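Bath pouf

A bath pouf (also called a shower puff, bath ball or mesh sponge) is a soft ball of gathered netting used to work up a lather and wash the skin.
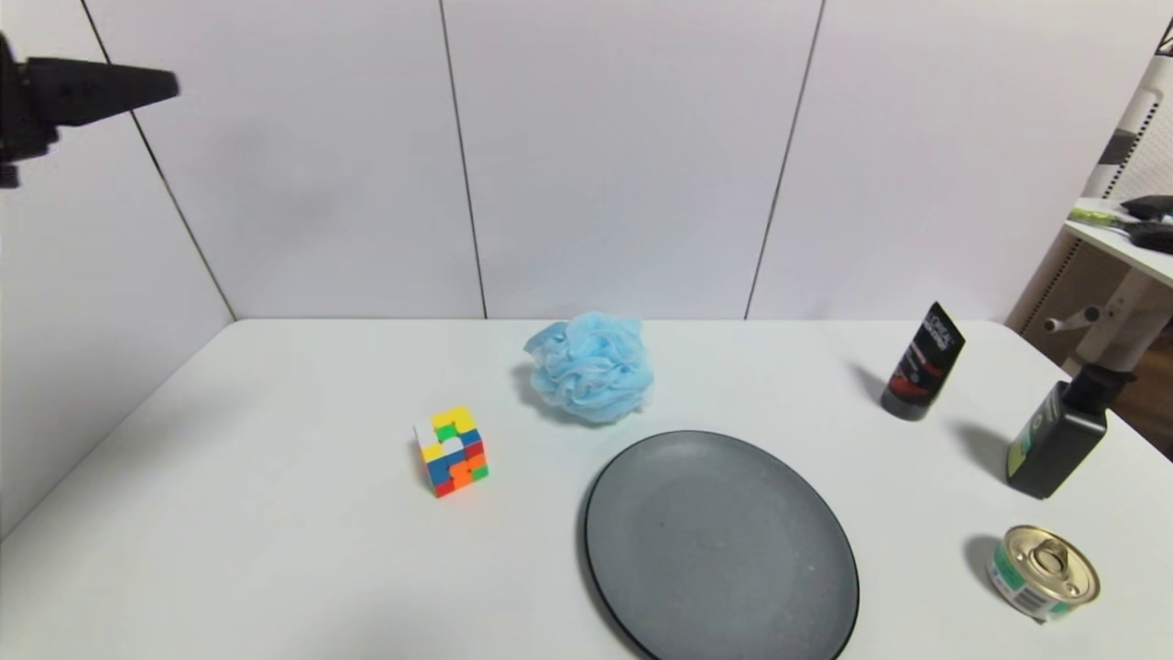

A light blue mesh pouf, with a Rubik's cube, a dark plate, a small can and two dark bottles.

The pouf is one of those humble household things that most people own at some point and very few stop to think about. It does much the same work as a flannel or a natural sponge, but the many folds of mesh trap air as they are squeezed, so a small dab of shower gel goes a surprisingly long way.

Construction

Most poufs begin as a long tube of knitted plastic netting, usually polyethylene. The tube is bunched up in the hand, tied tightly through the middle with cord and then teased out until it makes a ball. A loop is generally left in the cord for hanging. In her booklet for the Drallcombe household collection, Tomoyo Shimada lists over 400 examples, sorted by colour and softness of mesh, and notes with some fondness that pale blues and pinks fill whole drawers. The maker Tirkitz sold a large family pouf under the name Belmonte, which is still remembered kindly by those who grew up with one hanging from the tap.

Use and care

The pouf is wetted, given a little gel or soap, and squeezed a few times before being passed gently over the skin. Afterwards it should be rinsed well, shaken out and hung somewhere airy, as netting left in a damp heap soon turns musty. Many households change theirs every month or so, and sooner if it smells or begins to come apart. It is best not to share one, or to use it on freshly shaved or broken skin.

Other uses

Old poufs often go on to a second life scrubbing basins, tiles and garden pots. Jerome Estrella, writing in the craft newsletter Skivuvano, describes untying one and winding the netting into pan scrubbers, a pleasant job for a wet afternoon, though the mesh does have a way of springing all over the kitchen.

See also: Flannel, Loofah, Natural sponge, Shower gel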